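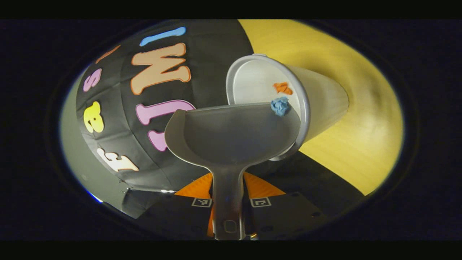

Flinness Shared Workshop
Equipment Support Log
Ticket 541
Status: Open, awaiting parts
Opened: 3 September 2023
Reported by: Clementina Neves
Assigned to: Horácio Azevedo
Equipment: Hand-held gripper pair, member build, bench 8
Category: Grip force / marker tracking

Summary of fault
The member reports that the left and right grippers do not hold thin plastic handles firmly during table-clearing trials. The handle turns in the jaws when side pressure is applied. A second fault, recorded under the same ticket at the member's request, is the intermittent loss of one jaw marker in the tracking software.

Conditions at time of report
Both grippers were fitted with the printed jaw plates from the Gisham pattern, revision 30. Tracking software was the current workshop build. The test items were a paper cup, crumpled paper in orange and light blue, and a grey dustpan and brush with orange bristles. The trials were carried out on the yellow table. The member was asked not to change the jaw plates until the inspection had been completed.

Entry 1, H. Azevedo
Inspected both units at the bench. The jaws close fully and the trigger returns freely. No cracks were found in the printed parts. The screws on the right unit were tight. Two screws on the left unit were loose and have been tightened. The member was asked to repeat the trial and to report whether the handle still turns.

Entry 2, C. Neves
Trial repeated as requested. There is some improvement on the left unit, which no longer rattles. The brush handle continues to turn in the right unit as soon as the bristles meet the tabletop. The paper cup gives no trouble in either unit. I would ask that the ticket remain open.

Entry 3, H. Azevedo
The handle is smooth and rounded, and the jaw faces are flat. Contact is therefore limited to a narrow line along the handle. Increasing the closing force is not recommended, as the same jaws are used for paper cups. The following steps were carried out.

Step 1. Jaw faces cleaned with alcohol and left to dry. Slight improvement.
Step 2. One layer of Henriques grip tape applied to the inner face of each jaw on the right unit. The handle held for light strokes and turned under firm strokes.
Step 3. Handle gripped closer to the brush head to shorten the lever. Clear improvement. 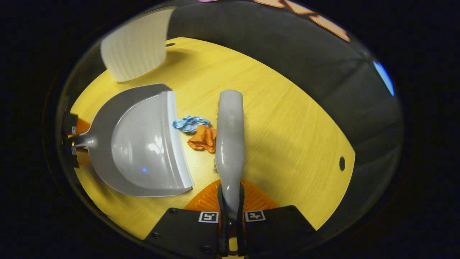 Dustpan and brush held in the two grippers, with the orange and light blue paper between them.

Entry 4, H. Azevedo
Marker fault examined. A recording of 151 seconds was reviewed with the member. Every loss of tracking occurred on the right unit and coincided with glare on the marker from the overhead lamp. The marker label has a gloss finish. It is proposed that all labels be reprinted on matte stock at the same size and fixed in the same position, so that calibration is not affected. Until then, the lamp nearest the bench should be switched off during recording.

Entry 5, C. Neves
Lamp switched off as advised. No marker loss in the next session. I confirm that I am content with matte labels and will cover the cost of the stock. Please advise whether the jaw plates will be reprinted at the same time.

Entry 6, H. Azevedo
Replacement jaw plates with a shallow V-shaped groove have been drawn up and sent to the Dundetti print queue. Soft filament has been requested for the inner faces. The queue is long and delivery is not expected before December. The taped jaws may be used in the meantime, subject to a check of the tape before each session.

Outstanding actions
H. Azevedo: fit grooved jaw plates to both units on arrival and repeat Step 3.
H. Azevedo: recalibrate after the new labels are fitted.
C. Neves: supply matte label stock to the support desk.
C. Neves: record any further slipping on this ticket. Please do not open a new one.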